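I've been grumbling about this since March, so let me get it off my chest. Our tidy-up policy ran clean in 262 episodes, then on the next one it stopped dead on its way to the sofa and just sat there. The log said "success." Success! The thing hadn't picked up anything, and our scoring script happily counted it - same as all the others. 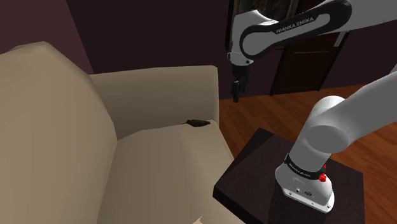
Drarnura Home Robotics - Simulation Team

With the gripper up at that height and the little dark thing still lying on the seat, any person would call it a fail. Marianna Jasińska went back through the older runs and found 20 more like it, all scored as wins. I think we lean on the sim way too much if we let it grade its own homework. A stall in a rendered living room costs nothing, sure, but the same stall in somebody's real one is an arm hanging over their couch. Make a person watch the failures, and a decent pile of the wins too. Selim thinks that's too slow. I say let it be slow.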